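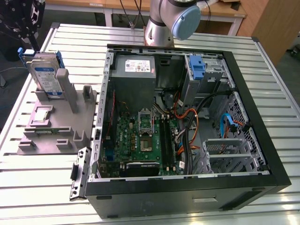

Pridthorpe has a computer swap again, and we could not be happier about it! Bring in a desktop you no longer use, take home one that suits you better, or just come and look at what's on the shelves. It's fine if yours is missing things. A tower with the side panel off, an empty processor socket and a blue plastic bracket in the drive cage is still a tower somebody can build on, and we love getting those.

When is the next swap?
Doors open at 10 in the Hestell building, ground floor, on the last weekend of January. Use the Grostent Street entrance. The front steps are steep, and a tower is heavier than you remember.

Does it cost anything?
Bringing things in is free. Taking a desktop home is $17, cables included. Monitors are free while they last (they go fast).

What do you take?
Desktops, monitors, keyboards, mice, loose memory, graphics cards, hard drives. No printers, please. We tried printers last year and still have 63 of them in the back room.
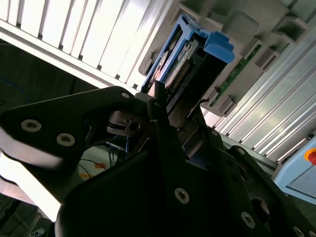
Blue handle at the drive bay.

What about my files?
Copy off anything you want to keep before you come. Drives that arrive with us are erased before they go on a shelf, and we can't get anything back afterward. If you'd feel better keeping your drive, keep it - just write "no drive" on a piece of tape and stick it on the case.

I have never opened a computer. Can I still come?
Yes, please do! Plenty of people arrive having never held a screwdriver and leave having swapped their own memory. There is a beginners' table by the window, and you can stay as long as you like.
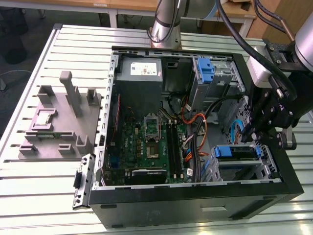 Can I reserve a machine?
You can hold up to two, for one hour, while you go find your car or a second opinion.

What if it stops working at home?
Bring it back to any later swap and choose another. Keep the green slip.
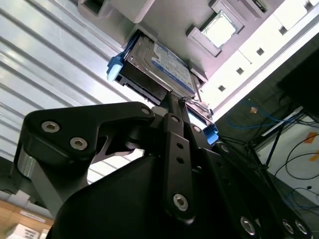 R. Sitompul
Swap page editor, Pridthorpe

Is there parking?
Behind the building, free all day. The gate is narrow, so fold in your mirrors.

Can I bring kids?
Absolutely, and there's a box of old keyboards for them to take apart.

Last updated 2020-11-20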